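Posts > Lumport > Seasonal stock

Notes on gift wrap and ribbon ordering for the Lumport shop, in short posts. Last year we sold 1,474 rolls, most of them in the final fortnight.

Jorkwood paper is 2 grades this year. The heavier one folds cleanly on boxes but splits at tight corners. Use the lighter one for bottles.
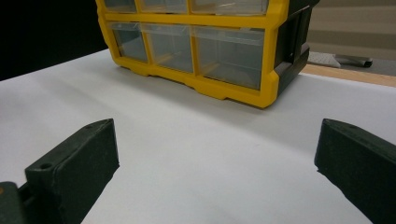

Ribbon: Dillero satin frays if cut square. Cut at an angle — sharp scissors, one stroke. Allow around four times the box width for a plain cross and bow.

Gift tags from Lynch arrive unstrung again. String is sold separately, same shelf.

Last reorder for paper goes in at the end of November. Ribbon can wait a bit longer.

Contact | © Lumport Gift Wrap | Back to top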